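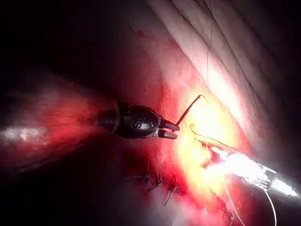
Tips for a two-arm stitching rig
Shaimaa Radwan, Tetwood shared workshop
Last updated 24 April 2023

These are my working notes on Follo, the small two-arm rig we have been putting together at Tetwood. Follo has one job, which is to pass a curved needle through soft material and tie it off. The arms are called Owen and Nomo. Owen drives the needle and Nomo catches it and handles the thread. Everything below applies to practice material on a bench. None of it is for use on a person or an animal.

Before you power up
Clamp both arm bases to the same board. We had them on separate boards until October, and every time someone leaned on the bench we had to find zero again.
Run each wrist through its full travel with the jaws empty. Listen for the cable jumping its pulley. It sounds like a fingernail on a comb.
Put the emergency stop where your left hand already rests. Mine is screwed to the front edge of the bench.

Jaws
Print or machine the jaw blanks a little long and file them back. Short jaws can't be fixed.
Flat jaws let a curved needle roll. File a shallow cross-hatch on the inside faces, then knock off the burrs with a fine stone so they don't cut the thread.
Test the grip on a needle with the power low and bring it up slowly. If the needle bends, throw it out. A bent needle will pull to one side for the rest of the session and you will blame the software.
Clean the jaws with a soft toothbrush and dish soap, rinse, and blow dry. A drop of light oil at the pivot only. Wipe off the extra.

Cables
Replace the drive cables in pairs. Follo gets new ones after 2000 jaw cycles whether they look worn or not. Write the count on masking tape on the base.
Tension the closing side first, then the opening side, then go back and check the closing side.
If one jaw lags the other, look at the crimp before you touch the settings.

Holding and turning the needle
Grip the needle a bit past the middle, toward the thread end. Too close to the point and you run out of needle on the far side.
The motion is a turn of the wrist. If you push straight ahead, the needle drags a slot instead of making a hole. I spent over 22 evenings on this one part, and most of the trouble was that I had the center of rotation at the jaw pivot when it needed to be at the center of the needle's curve.
Don't let Owen go until Nomo has closed. We have a half-second wait in the program between the two.
When both arms have hold of the needle, keep them still. They are strong enough together to snap it.

Thread
Cut it to 12 inches for practice. Longer thread wraps around the wrist.
Pale thread is hard to see where the light is strong. Dark thread is hard to see in the shadows. Pick one for the part of the work that gives you the most trouble.
Keep a loop loose for the knot and have the catching arm reach through it, slow on the way in and faster on the way out.
Leave short tails when you trim. If you cut flush, the knot can slip and you can't tell later which stitch let go.

Light and camera
One bright lamp close to the work washes out the very spot you need to see. Turn it down, move it back, or tape a bit of tracing paper over it.
Lock the camera exposure before you start. On automatic it shifts every time a shiny tool moves in.
Shiny tools can be dulled with a fine abrasive pad. Degrease them afterward.
Wipe the lens with a proper lens cloth. Paper towel scratches it, as I can tell you from ours.

Running a session
Stop after 30 minutes. Knots get worse after that and so do decisions.
Work away from the stitches you have already made so the tails don't catch in the jaws.
Keep a magnet dish for needles. Put the needle in the dish every time you step away, even to answer the door. Before you sweep up, run a magnet over the bench and the floor.
Save the bad runs as well as the good ones. When Owen started missing the handoff last winter, it was an old recording that showed the base had crept sideways.

Common faults
Needle spins in the grip: worn cross-hatch, or soap left on the jaws.
Jaws open slowly: dirt at the pivot, or too much tension on the closing side.
Thread frays after a few passes: burr on a jaw edge. Drag a cotton ball along it and see where it snags.
Arm shakes at full reach: move the base closer. We tried stiffening the shaft with a sleeve and it made the wrist too heavy.

The parts list is taped inside the cabinet door, under the drill chart. Cross things off when you use the last one.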